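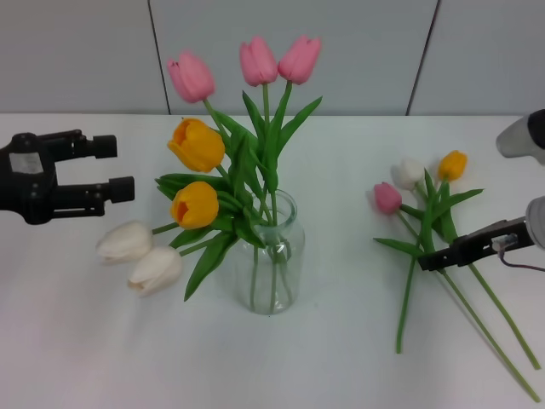

Flower Arranging for Beginners
Handout 2: Tulips in a Plain Glass Vase
Instructor: Nkrumah Abubakari

Welcome back, everybody, and thank you for all the lovely questions after our first meeting (I'm still thinking about the one on hydrangeas, and I promise we'll get to them in October when the class moves over to the Pimberg room). This session is all tulips. They look like the easiest flower in the world until you put them in a vase and they start going wherever they please, and I happen to think that's the best thing about them.

Starting with height

Pick your tallest stems and let them set the top of the bouquet. Pink is a good color for this job, soft enough to sit up high without shouting. Stand two of them fairly close together and let another lean away, so the top line has a bit of a wander to it. If you're buying your own, a bunch of 12 gives you plenty to play with and a few left over for a jam jar by the sink. 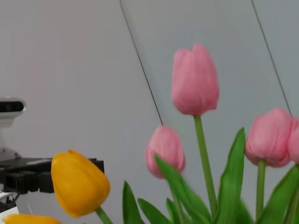
Pink blooms up high, with a yellow one lower and to the left.

Yellow is a strong color and it pulls the eye, so I like it lower down, near the shoulder of the vase. Turn at least one yellow bloom outward so people can look into the cup. I did it the other way around for years, yellow on top, and my sister used to ask me who had left the lamp on.

Letting the white ones lean

White tulips can go in last, out to the side, almost lying down if they like. Please don't fight them! Keep the broad leaves too, especially the long ones that arch over, and strip only what would sit deep in the vase.
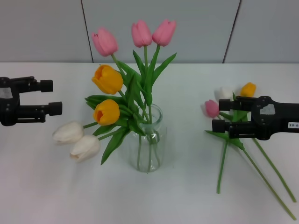 Looking from more than one side

Once your stems are in, walk all the way around the table. A bouquet that seems finished from your chair may have a bloom hiding behind the leaves on the far side.

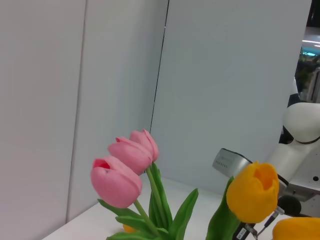

Give the vase a quarter turn and look again before you move anything, and then move only one stem at a time. For next week, please read the Safavi pages on leaves and bring a vase you already own.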